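About Us

Hi, and welcome to Anness Athletic! I'm Bảo, I look after the club's website and most of the emails, and on a match day I'm also the one at the gate with the stamp and the cash box. If you've written to us in the last few years you've probably had a slightly too long reply from me. Sorry. This page is going to be the same.

We're a soccer club. We play on the county side of Anness, at Vella Park, on the field behind the old bus depot, and we have a men's first team, a women's first team, a reserve side and a youth section that keeps growing faster than we can find goals for it. The first teams play at five steps below anything you'd see on television. We like it there. We'd like to be four steps below, obviously, and ask me again in spring.

How we got going

The club began as a works team at the Jalon bakery. The night shift finished at six in the morning and a bunch of them would go straight over to the park and play in whatever they had on, so for a long time the nickname was the Floury Boys, which you'll still hear from the older crowd on the far side. When the bakery closed, the players kept the kit (brown and cream, we've kept the colors too, and yes, we know) and signed up for the county league under the name of the town.

For 14 seasons we didn't own so much as a changing room. Teams got dressed in their cars or in the hallway of the church next door, and the referee got the church kitchen. Then the park came up for lease, we took it on, and everything you see at Vella Park now was built after that. The main stand seats 756. The record crowd is 2230, for a cup tie against Mai Rovers that we lost 3-1 after going a goal up in the first few minutes. I was a kid behind the goal for that one and I can still tell you who should have been marking the far post. I won't, he still comes to games.

How we play

Our head coach is Đạt Cù. He played center back for us for nine years, had a season out with his knee, got bored, and came back to take the reserves. He got the top job a year later. Đạt likes his teams to press high and to pass out from the back, and there were some afternoons early on when that was hard on the nerves, I'm telling you! These days it mostly works. The women's team plays the same way, and so do the under-16s, so a player moving up already knows where to stand when the goalkeeper has the ball.

We train twice a week on the top field, under the lights, and the youth groups go first. If you want to come along and try out, you can. There's no form for the first session. Bring shin guards and a drink and ask for Đạt. Goalkeepers, please, please come. We are always short of goalkeepers.

The youth section

We run teams from under-7s up to under-18s, girls and boys. The little ones play small-sided games with no league table, and we rotate positions so that everyone gets a go in goal, even the ones who cry about it (I was one). From under-12 they play in the county youth league, with away games as far out as Jalon Bridge, so there's some driving involved. Parents share cars and there's a group chat for each team.

Fees are due in March and cover the whole season, including the league registration and one shirt. If the fee is a problem in your house, write to me and it stays between us. We have a fund for exactly that, and it gets topped up from the halftime raffle.

Coming to a game

Gates open an hour before kickoff. You can pay at the gate or use the ticket link at the top of the site, and kids under 12 get in free with an adult. Parking is on the depot side and fills up early when the weather's nice. Please don't use the church lot, they've been very good to us for a very long time. Dogs are fine on a leash.

The clubhouse does coffee, tea, soup when it's cold, and the fried onion rolls that people claim they don't come for. It's open to both sets of fans and stays open after the final whistle, and the players usually come in once they've changed.

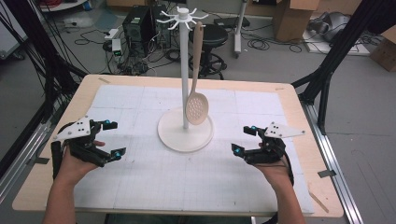

Marlon wrote in to say that he came over with the visiting fans expecting to be home by dinner and ended up talking about offside with three of our regulars until the lights went off. He'd like us to know it was never a penalty. It was a penalty, Marlon.

What's new

As of February 2020 the drainage on the top field is finished. We lost a lot of home games to standing water over the last few winters, so this is a big one for us, and a huge thank you to everybody who bought a square yard of it. The next job is the roof over the far side terrace. We've got 30 feet of it covered at the moment, right by the halfway line, and you'll want to get there early if it's raining.

The women's first team is also moving its home games to the main field from next season, with the same gate and the same prices as the men's.

Getting in touch

The contact form comes straight to me and I try to answer within a couple of days, a bit longer if we've got a cup game. For youth trials put the age group in the subject line. For lost property, tell me what it is and which side of the field you were on. We have a lot of single gloves in the office right now.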